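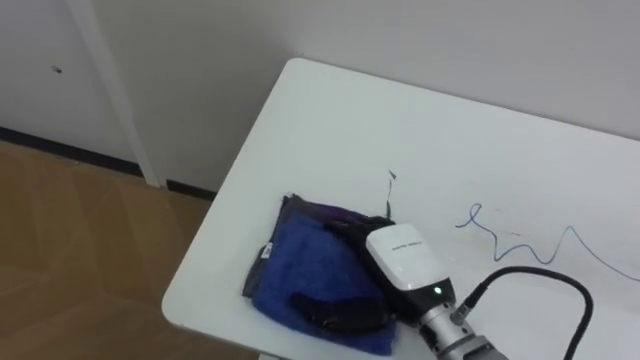
Visita de estudo à Escola Superior de Flurdale

Departamento de Economia e Gestão — relatório da visita

Em maio, os alunos do segundo ano da licenciatura em Economia deslocaram-se à Escola Superior de Flurdale, a convite do departamento homólogo. A visita coincidiu com o dia aberto da escola e estava prevista no plano de atividades do ano letivo. Acompanharam o grupo 2 docentes, um de Microeconomia e outro de Estatística.

Partida e chegada

O autocarro saiu do parque da faculdade às sete e meia. A chegada fez-se pouco antes das dez, com um atraso ligeiro por obras na estrada de acesso. À entrada foi entregue a cada aluno uma pasta com o programa, a planta dos edifícios e o guia de cursos. O guia estava desatualizado em duas páginas — as das provas de ingresso — e a secretaria forneceu uma folha de correção.

Sessão de abertura

A sessão decorreu no anfiteatro do edifício principal. A direção do departamento apresentou a história do curso de Economia, que começou como secção do curso de Comércio e só mais tarde ganhou autonomia. Estão hoje inscritos 361 alunos nos vários anos, incluindo o mestrado. Foi explicado o sistema de tutoria: cada docente acompanha um grupo fixo de estudantes desde a matrícula até ao último semestre. Os nossos alunos perguntaram sobretudo pelos estágios e pelo reconhecimento de créditos entre as duas escolas. Quanto aos créditos, a resposta foi que cada caso é analisado pelo conselho científico.

Biblioteca

A biblioteca do departamento ocupa o primeiro andar da ala norte. Tem roughly 4000 volumes, segundo o folheto bilingue da escola, na maioria manuais e revistas de economia aplicada. As teses de mestrado estão numa sala à parte e só podem ser consultadas no local. Os alunos de outras instituições podem pedir um cartão de leitor válido por um semestre, mediante declaração da escola de origem.

Aula aberta

Às onze e meia o grupo assistiu a uma aula de Economia Industrial sobre a formação de preços no setor têxtil. O caso estudado foi o da Nurkel, empresa de fiação da região, e da sua marca de malhas Lã. A turma comparou os custos da matéria-prima com os preços de venda às lojas e discutiu por que razão a empresa manteve a tabela num ano de procura fraca. Os nossos alunos trabalharam em grupos de 5, misturados com os da casa. O tempo foi curto para a discussão final.

Almoço e tarde

O almoço foi na cantina, com senhas pagas pela nossa faculdade. De tarde houve bancas dos vários cursos no átrio e uma apresentação do Porkness, um jogo de simulação de mercados usado nas aulas práticas do primeiro ano. Cada equipa gere uma exploração suinícola, decide quanto produzir e vende em leilão no fim de cada ronda. O jogo serve para ilustrar o ciclo de preços agrícolas — matéria que os nossos alunos dão apenas no terceiro ano. O departamento de Flurdale ofereceu-se para ceder as regras e as folhas de cálculo.

Observações

A visita cumpriu o programa, com exceção da ida ao gabinete de estágios, que estava encerrado durante a tarde. Os documentos em falta serão pedidos por correio eletrónico. Os alunos devem entregar um relatório individual, de duas páginas no máximo, ao docente de Microeconomia. Quem não participou na visita faz, em alternativa, uma ficha de leitura sobre o mesmo tema da aula aberta.

O regresso fez-se às cinco da tarde.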